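November, open day at Bekby, written up at 5:20 pm

Feet hurt, voice gone, good day! We opened the doors at ten and the Pukden build behaved until lunch, which is more than I can say for the projector. The first group wanted to drive the arm themselves right away, so I dropped my slides and handed over the gamepad. Should have planned it like that (note for next time: put the spare gamepad on charge the night before).

Counter says 2,420 sim steps for the longest visitor run and 1,252 for the shortest. Joint limit warnings came up 70 times over the day, nearly all on the elbow, and nearly all from people holding the stick hard over to see what would give. Nothing gave. The log is in the Futodham folder, the morning and afternoon halves are separate because I restarted after lunch.

One crash, mine. I reloaded the Godinho scene while the recorder was still writing, and lost everything past step 1,775 of that run. Don't do that. I'd like a lock on the reload key before the next visit, if somebody has a free hour.

Questions people asked a lot: can it pick up an egg, what does it cost, how do we know it's touching the table. I was glad of the last one and gave a long answer about contact forces that lost half the group – next time I'll go straight to the shadows.

The room we load around the arm got more talk than the arm did, and I'm fine with that. An older visitor who used to work on motors spent ages on the background and kept asking me to swing the view down toward the big light grey one with the red guard next to it. For the touching question I parked the black end over the thin plate and got people to look at the grey shadow in front of it, and that went down much better than my force plot. I still want the shadow to the left of the arm a bit less beige, but that can wait till the lights get redone.

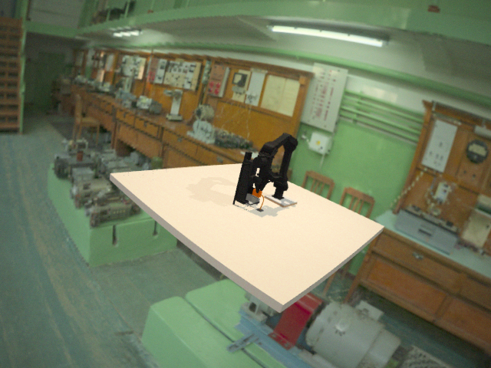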